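Clalico Irevside 16: registador de eventos para cabina de comboio

Referência: Irevside 16
Fabricante: Clalico
Distribuição em Portugal: Enriquez
Página revista em 29 mar 2021

Os fabricantes de câmaras para cabina gostam de falar em segurança. Convém ler a frase duas vezes. O Irevside 16 grava o que se passa à frente da composição e no posto de condução, guarda as imagens e entrega-as a quem tiver a chave de leitura. Não trava o comboio, não avisa o maquinista e não vê uma passagem de nível ocupada antes dele. Quem procura um sistema de deteção de obstáculos deve procurar noutra secção do catálogo.

Dito isto, como gravador é um aparelho sério. A caixa fecha com quatro parafusos, o cabo de alimentação tem travamento próprio e a memória fica num módulo separado, que se retira sem desmontar a consola. O modelo anterior obrigava a tirar metade do painel para chegar ao cartão, e os técnicos de oficina não tinham saudades dele.

O que vem na embalagem

Unidade central Irevside 16
Duas câmaras, uma frontal e uma de cabina
Módulo de memória amovível
Suporte Fino com placa de fixação
Manual em português e em espanhol (a versão espanhola está mais completa)

A autonomia de gravação anunciada é de 206 horas. Esse valor corresponde à qualidade mais baixa, com uma só câmara ligada e sem som. Com as duas câmaras na qualidade intermédia, que é a única em que se consegue ler a sinalização lateral, conte com 50 horas. Chega para a maioria dos serviços regionais se a descarga for feita com regularidade. Para composições que passam vários dias fora da base, fica curto.
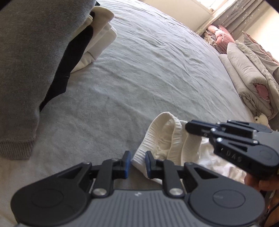
Pinça manual sobre lençol azul-acinzentado claro.

O suporte Fino merece um parágrafo à parte. O folheto diz «montagem universal», e já vimos essa expressão aplicada a peças que só serviam numa série de automotoras. O Fino adapta-se bem a consolas planas. Em consolas inclinadas precisa de uma cunha, vendida em separado, e a câmara frontal pode apanhar o reflexo do painel de instrumentos durante a noite. Peça as medidas antes de encomendar.

Também é preciso cautela com a gravação protegida. Em caso de travagem de emergência, a unidade bloqueia os minutos anteriores e os seguintes para que não sejam apagados. O bloqueio depende de um sensor de desaceleração com três níveis. No mais sensível, qualquer engate brusco em manobras conta como incidente, e a memória enche-se de material sem interesse. No menos sensível, uma colisão a baixa velocidade pode passar em claro. O nível intermédio é o que vem de origem e não encontrámos razão para o mudar.

Especificações

Canais de vídeo: 2
Capacidade máxima declarada: 206 horas
Níveis do sensor: 3
Garantia: 16 meses, memória excluída
Preço: 1.992 euros, sem IVA nem instalação

A exclusão da memória na garantia é difícil de defender num aparelho cuja única função é guardar imagens. A Enriquez vende módulos de substituição, mas o preço só é dado a pedido.

A atualização de software lançada em dezembro corrige o desvio do relógio interno. Unidades de lotes anteriores devem ser atualizadas antes da entrada ao serviço: uma gravação com a hora errada vale pouco num inquérito.

Disponibilidade: por encomenda. Não se aceitam devoluções de unidades já instaladas.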